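From the Perception Desk: Flurkitz learns about glass

06/06/2025

If you have been following Flurkitz since we split it off from the main Plusholm stack last November, you know the one surface it could never handle was a mirror. Windows were fine, mostly. Tile was easy. Put a bathroom mirror in front of it and the hand tracker would find four hands, pick two of them, and happily report that the operator was now standing on the far side of the wall. We had a whole folder of these and they were very funny for a week or so.

Version 50 of the tracker went into the nightly build on Monday and I am so pleased with it that I asked for the long slot in this issue.

Some background for people on the Stumico side who haven't had to care about this. Flurkitz takes head-mounted video of someone doing a household job and turns it into hand trajectories, tool poses and contact labels, which the planner then uses to learn strokes. Everything downstream trusts the hands. If the left wrist jumps a meter deeper for three frames, the smoother drags the whole stroke with it, and you get a wiping motion that bulges into the wall. The planner doesn't complain, because it has no reason to. It just learns to bulge!

The old filter threw out any hand whose estimated depth fell behind a detected plane. Sensible enough, except that it needed the plane, and plane detection on a mirror is terrible. A clean mirror gives you the depth of whatever it's reflecting, so the "plane" was usually a door on the other side of the room. We tried raising the confidence threshold. We tried lowering it (don't ask). We tried masking everything inside a rectangular border, which also masked the real hands whenever they were over the glass, the only time we wanted them.
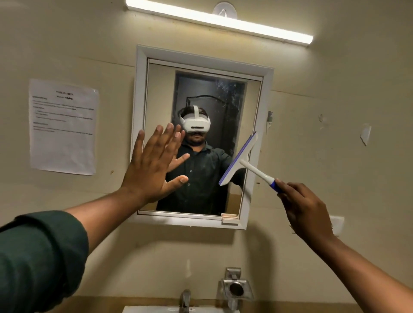 What finally worked was letting the tracker use arms. A real hand in a head-mounted view is joined to a forearm, and the forearm nearly always comes in from the bottom or the side. A reflected hand is joined to a person who is facing you. So the new model follows each hand back along its arm before deciding who owns it, and if the arm leads to a face, a headset or a shirt front, that hand gets the label "mirror" and stays out of the trajectory. It sounds obvious written down. Getting it to hold up when a real palm and its reflection are almost touching took us most of the spring.

The part I didn't expect is how useful the rejected hands are. Once you know a hand is a reflection, you also know a lot about where the glass is: the surface has to sit halfway between the real fingertip and the reflected one. Puma, our pose solver, now takes those pairs and fits the mirror plane directly, no depth sensor involved. The same trick works for a tool, so a squeegee blade and its reflection give us a contact estimate that gets better the closer the blade comes to the glass. That is exactly when the old one fell apart.

Numbers, for those who skipped down to find them. The mirror test set has 1,282 clips. The old tracker got clean hands all the way through on 817 of them. The new one fails on 131, and most of those are cabinets with two or three doors where the reflections disagree with each other. I have ideas about those, and none of them are good yet.

If you want to try it, pull the nightly and set mirror_hands to keep in your config. The default is drop, which behaves like before apart from being right more often. With keep you get an extra track per reflected hand, and the viewer draws them in gray. Please rerun contact labels on anything with glass in it before you train on it again. Old labels will load without a warning, and I'd like to fix that, but it means touching the loader and the loader is fragile right now.

Next up is shiny faucets. They do the same thing as mirrors, only curved and tiny, and Puma currently believes some of them contain a very small person. Send me your worst ones.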